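3.2 Preparation of the workspace

Rules for hand-held gripper recording were drafted by Skyrme and Hervieu at the Inskip site and applied to all 72 sessions. The work surface must be pale and without a pattern, and its boundary with the surrounding furniture must stay fixed within a session. Before each start the operator opens both fingers fully and holds the tool still over the surface.
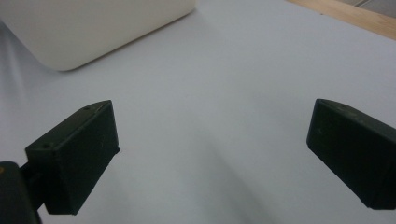 Finger pads are inspected every 13 sessions. Light scuffs are accepted; a chipped or displaced pad is replaced, and the change is entered in the session log. Dust is wiped off at the same inspection.

A second rule concerns the free hand. It may rest near an object while the fingers are open, but it must leave the gap between the fingers clear – a requirement that Dallau, the earlier protocol, left to the operator's judgment.
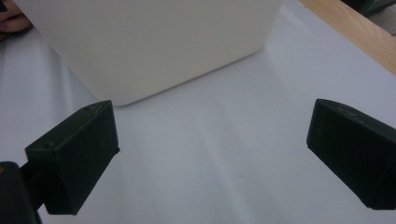

Sessions that broke either rule were kept and flagged. Of the 72 sessions, 63 passed without a flag. Okoth reviewed the remainder and assigned each one a cause code.

Figure 3. Open-finger position over the work surface, with a plain off-white object beyond the fingers.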